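Why Can You See Through Water?
A long answer to a short question, for curious readers
by Ute Kettler

Hello again! Last month a reader called Leif wrote to ask me why water is see-through and milk isn't, when both of them are wet and both of them come in a glass. I thought it was such a good question that I made myself a pot of tea and sat down to write you a proper answer, so do get comfy. 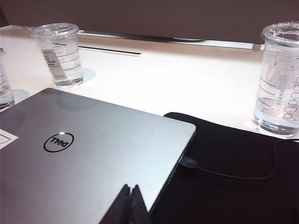 Reading time: 2 minutes (or longer if you stop to try things out)

Let's begin with light, as we can't see anything without it. Light sets off from a lamp, or the sun, or a candle, and it travels in straight lines until it meets something. Then one of three things can happen. It might bounce off, it might be soaked up, or it might carry on and go straight through.

When light bounces off something and lands in your eye, you see that thing. A very smooth surface, like a mirror or a polished spoon, sends the light back neatly. A rougher one, like a wall or a woolly jumper, scatters it all over the place, which is why you can't see your face in a jumper, however hard you look.

When light goes through something, we say that thing is transparent. Water is transparent, and so is window glass, and so is clear plastic. The tiny bits that water is made of (they are called molecules, and they are far too small to see) let nearly all the light we can see slip past them. Out it comes on the other side, carrying its picture of whatever was behind.

Now for the milk! Milk is mostly water too, which surprises lots of people. But floating about in it are teeny blobs of fat and protein, and every time light meets one of those blobs it gets knocked sideways. Then it meets another blob and gets knocked again. By the time it comes out it has been muddled up so thoroughly that no picture is left, and all we see is white.
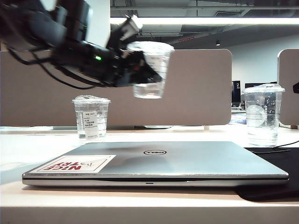
So if water lets light through, how can we see the water at all? It's because light bends a little when it goes from air into water, and bends again when it comes out. The grown-up word for this is refraction. It's the reason a straw in a drink looks snapped in half, and the reason your legs look short and wobbly in the swimming pool. My neighbour Omid once dropped his door key in a pond and reached for it three times before he got it, the poor man. It was deeper than it looked, and his sleeve was soaked to the elbow.

Would you like to try some of this yourself? Fill a clear cup with water and stand it in front of a drawing of an arrow. Look through the cup and slowly slide the drawing further back. At a certain spot the arrow will flip round and point the other way! A round cup of water works like a fat lens, and it swaps left and right for you.

After that, add one drop of milk and stir. Look at the arrow again. Add another drop, and then another, and keep going until you can't see it any more. You could write down how many drops it took and see whether a bigger cup needs more. (Ask before you use up the milk, and please don't drink the experiment.)

One last thing, for those of you who like a puzzle. A snowflake is made of ice, and clear ice is see-through, so why is a heap of snow white? Have a think about the milk and its blobs, then write and tell me your idea. I'll put the best answers on this page in June.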